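Picking bars out of a bin: what I did for my robotics project

Project report, submitted Tue 14 June

My project was the software side of a bin picking cell. The mechanical part was already there when I joined, so I got an arm, a gripper, a bin and a pile of bars, plus a planner called Sokol that the student before me had half finished. My job was to get from "here is a point cloud" to "here is a grasp the arm can reach without scraping the wall". I thought it would take three weeks. It took the whole term!

Let me start with perception, which was the part I liked most. The bars are long and thin and they all have the same shape, so you don't need anything fancy to find one lying on its own. I cut away everything outside the bin, fit a plane to the floor, remove it, and cluster what's left. Each cluster gets a box fitted around it, and if the box has the right proportions I call it a bar. This works great until two bars touch, and then you get one big cluster that looks like nothing at all.

My first fix was to split clusters by color, because we have green bars and reddish-brown ones. That was fine for a green one on a reddish-brown one and useless for two of the same color. In the end I went with line fitting inside each cluster (RANSAC, the plain version from the library) and kept pulling out lines until there weren't enough points left for another bar. The one on top is whichever has the higher points where the two lines cross. It's slow but I trust it.

For training and tuning I made 3043 fake scenes in Bornora, the simulator our lab uses, by dropping bars into a model of the bin and letting them settle. I should have spent more time on the floor texture. Our real floor is scuffed and blotchy and the simulated one was perfectly clean, so every threshold I tuned there had to be tuned again. I lost most of November to that.

Planning comes next. For each bar I generate 18 grasp candidates along its length, turn the wrist both ways, and throw out everything that puts a finger through a wall or into a neighboring bar. What survives is scored on clearance, distance from the middle of the bar, and how far the last joint has to turn.

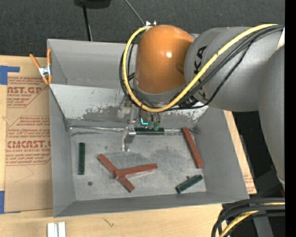 Why not just pick the highest bar every time? The highest bar is often in a bad spot for the wrist, so I only use height as a tie breaker and let clearance decide first.

The wrist was a bigger deal than I expected. The cables run along the outside of the arm, and my early plans were happy to spin the last joint nearly all the way around to save a tiny bit of travel. So I added a cost on wrist rotation and a hard limit that is stricter than the one in the controller. Plans got a little longer and I stopped hovering over the stop button quite so much.

Bars along the walls are still the weak point. A bar parallel to a wall leaves almost no room for a finger on that side, and the planner usually returns nothing. I wrote a small nudge move for this – close the gripper, touch down at one end, drag the bar inward, then look again. It's a separate behavior in the task tree (we write those in Matberg, and the syntax took me forever) and it only runs when there is no valid grasp left.

I ran 300 picks for the final test. The planner gets 70 milliseconds per candidate before it gives up, and that limit came from the original Gresard setup. I'd like to make it adaptive, with more time for the last few bars and less when the bin is full.

If somebody takes this over, please start with the collision model of the gripper. Mine is three boxes and it's too fat at the fingertips, so it rejects grasps that would be fine. The config files are in the Sokol folder, and the README tells you which ones are old.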